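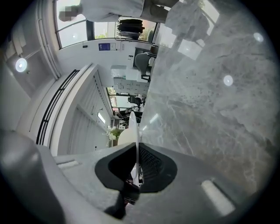 Santosh Bhardwaj
Product Engineer, Pelex Tooling

Pelex Track – trajectory and calibration software for hand-held grippers

Pelex Track turns recordings made with a hand-held gripper into tool paths that an arm controller can run. It takes the wide-angle video and the motion sensor log from the gripper, works out where the tool was at each instant, and writes the result as a time-stamped path with the finger opening attached. It runs on an ordinary Linux workstation and needs no markers in the room.

The software is sold in two editions. Track Desk is the full package with the viewer. Track Line is the same engine without a screen, for use on a server or in a nightly job. Both read and write the same project files.

What it does

Lens calibration. The wide lenses used on hand-held grippers bend straight edges strongly towards the rim, and ceiling lines, window frames and table edges all come out as curves. Track fits a fisheye model from a short clip of a printed board and stores it against the gripper's serial number. The fit is checked each time a project is opened. If the residual has grown past the limit set in the project, the recording is flagged and left out of the batch until someone has looked at it.

Tool masking. The gripper body and finger pads fill a good part of the lower picture and move with the camera, so features found on them are of no use for working out position. The mask is drawn once per gripper type and then adjusted by the software for finger opening. Masks are supplied for the Goron 2 hand unit. For other tools the mask is drawn in the viewer with a polygon tool.

Reflection handling. Polished stone, glass partitions and glossy plastic all return images of lamps and windows. A lamp reflected in a marble top slides across the surface as the tool moves, and a tracker that takes it for a fixed point will drift. Track tests each feature against the motion sensor log over a sliding window and drops those that move in a way a fixed point could not. The dropped features remain in the project and can be shown in the viewer in a second colour.

Pose estimation. Position and orientation are solved from video and motion data together. The first pass builds a sparse map of the room from one slow sweep. Later recordings in the same room are placed against that map, so that every path in a project shares one origin. Furniture may be moved between recordings, within reason. Large changes call for a new sweep.

Person blurring. Heads are found and pixelated on import, before any file is written to the shared project folder. The blurred area is also excluded from tracking. Blurring can be made stronger but can't be turned off in Track Line. In Track Desk it is controlled by the administrator account.

Path export. Finished paths are written in the camera frame, the tool frame or the robot base frame. Export checks each path against the joint limits and reach of the chosen arm and marks the parts that cannot be followed. It does not alter the path to make it fit. That is left to the planner.

Working order

1. Calibrate the lens, or load a stored calibration.
2. Record one slow sweep of the room with the fingers open.
3. Record the task as many times as needed.
4. Import the folder. Blurring, masking and tracking run without further input.
5. Look through the flagged recordings in the viewer.
6. Export.

Step 2 is the one most often rushed. The sweep should include the work surface from both ends and enough of the far walls to tie the map down. Plain white walls give the tracker little to hold; signs, window frames, ventilation grilles and shelf edges give it plenty. Standing in one place and turning is not enough – the tool has to travel.

Limits

Track does not recognise objects and does not plan grasps. It gives the path of the tool and the opening of the fingers, nothing about what was between them. Customers who need object poses normally run Modus or their own detector on the exported frames and join the two by time stamp.

Bright windows facing the camera can wash out the picture for several frames after the tool turns away, depending on how the camera's exposure is set. Fixed exposure is recommended wherever the light allows. Where it does not, the solver leans on the motion sensor for the gap, and gaps longer than 500 ms are flagged.

Large mirrors are not supported. Clear glass partitions are, provided the room behind them is reasonably still. A corridor with people walking along it should be masked out by hand.

Technical data

Video input: H.264 or H.265, constant frame rate
Motion input: 200 Hz or faster, with time stamps
Longest single recording: 300 s
Recordings per project: 500 (Track Desk), no set limit (Track Line)
Lens model: fisheye, four coefficients
Export: CSV, JSON, ROS bag
Operating system: Ubuntu 16.04 LTS, 64-bit
Memory: 16 GB minimum, 32 GB advised
Graphics card: needed for the viewer and for person blurring
Licence: per workstation, USB key or licence server

Interfaces

Track Line is driven from the command line or through a small Python module. Exit codes are listed in the manual, chapter 9. A plug-in for the Pathak cell controller is included with both editions and lets an operator call up a path by name from the pendant. The plug-in only reads; it cannot change or delete a project.

Changes in release 2

Masks now follow finger opening. In release 1 the mask was fixed at the widest position, which threw away usable picture when the fingers were closed.
The reflection test runs during tracking, where it used to be a separate step.
Map files are smaller and load faster. Release 1 maps are converted on first opening and the old file is kept alongside.
The viewer remembers its window layout.
Fixed: export in the robot base frame used the wrong sign for tool yaw when the arm was ceiling mounted. Paths exported from release 1 for ceiling-mounted arms should be exported again.

Supply and support

Delivery is by download, with the USB key sent by post where one is ordered. The price includes one year of updates and e-mail support. Release 1 customers with a current support contract receive release 2 at no charge. The next release is planned for December.

Trial licences run for the full feature set, with export limited to 2 paths per project. Requests for trials and quotations go to Shakuntala Uniyal in the sales office. Please state the gripper, the camera and the make of arm, and attach a short sample recording if one is available.

Page last revised Jun 24, 2018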